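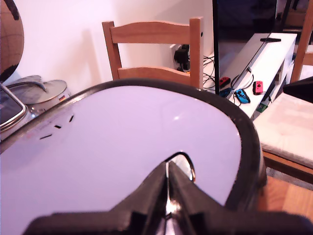

Shelf group 5: white oval, lidded pot, globe

April, started 9:15. Bench by the off-white wall. HU = Hema Unnithan.

Oval piece. White face, gloss, raised black-brown rim. Three short black dashes toward the left, on a loose diagonal, the lowest one longest. Faint grey print along the upper left near the rim. Treat the print as original until shown otherwise. No solvent anywhere on the face. The dashes may be printed too, so they stay as they are until HU has had them under the loupe.

The gloss is a nuisance for inspection. With the overhead light on there is a bright spot near the middle of the face, and fine scratches under it don't read. Moved to side lighting from the left, low angle. Better. Found two hairlines near the lower rim by fingernail, neither deep. Logged as surface wear, grade B.

Rim: wiped with damp microfiber, then dry. No color transfer to the cloth. Checked the outside of the right-hand curve separately, as the band is thicker there and dust packs in against the step. A soft brush gets it out. The cotton swabs shed fibers, do not use.

Pot. Stainless, round metal lid, curved metal handle across the top of the lid. Small rectangular sticker on the side, black, red and gold stripes. Ambrosio's list has "pot, w. lid, flag label" and I am taking this as the match. Sticker stays on. Washed at 40 C by hand, sticker side kept above the water line, lid done separately. Left to stand 24 hours before wrapping, lid off.

Correction to last month's sheet: the lid was entered as a separate item. It is one item with the pot. Number for the lid withdrawn, do not reuse.

Globe. Brown, black section near the base, faint darker lines over the surface. Dry brush only. I could not make out place names at the light level I had and did not want to raise it. Condition field left blank. HU to complete.

Packing. The oval goes flat, face up, acid-free tissue then foam, nothing stacked on it. The Droden cartons are too narrow across the long axis. Tollatlow has a wider one with roughly 3 cm clearance per side, on order. Pot and globe can go in the standard size, separate cartons.

Open:
- dashes, printed or applied (HU)
- globe condition
- hardness of the new foam, ask Gondcombe
- side lamp bracket is loose again, tighten before group 6

Stopped 11:50.

Gondcombe Stores Workshop | Contact the bench | © Gondcombe | Back to top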